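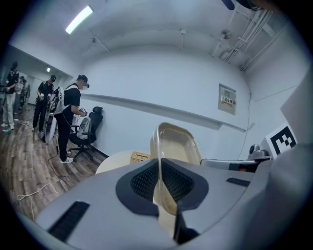 # asirdale-takeout

Notes + CSV for the Asirdale takeout packaging survey. Quick readme, will clean up later.

Last edit: December 27, 2022 – Mylene Ignacio

## What's in it

- `orders.csv` – 847 rows, one per container, not per order
- `places.csv` – 56 restaurants and food counters, Asirdale only
- `lids.csv` – lids listed seperately, join on `container_id`

## Columns

- `mat` – clear plastic, foam, paper, foil, other
- `shape` – rect, round, clamshell
- `code` – resin number stamped on the bottom. Blank = couldn't read it
- `price` – menu price of the food, tax not included
- `asked` – y/n, did the counter ask before adding forks

## Known problems

- Okabe Street places changed suppliers in March. Old rows kept, filter on `supplier_old`
- Soup cups under 200 ml got skipped the first week
- 5 places have no address. Closed, or moved, still checking
- `foil` and `Foil` both show up. Lowercase it before grouping
- Sauce cups are in there but only if they had there own lid

## Don't use it for

Weights. The kitchen scale was off and I dropped that column. Also not for anything outside Asirdale – the Zivden counts are a different sheet with different codes.

## To do

- merge the Wasex price list
- fix dates in `places.csv` (day/month swapped in some)
- license file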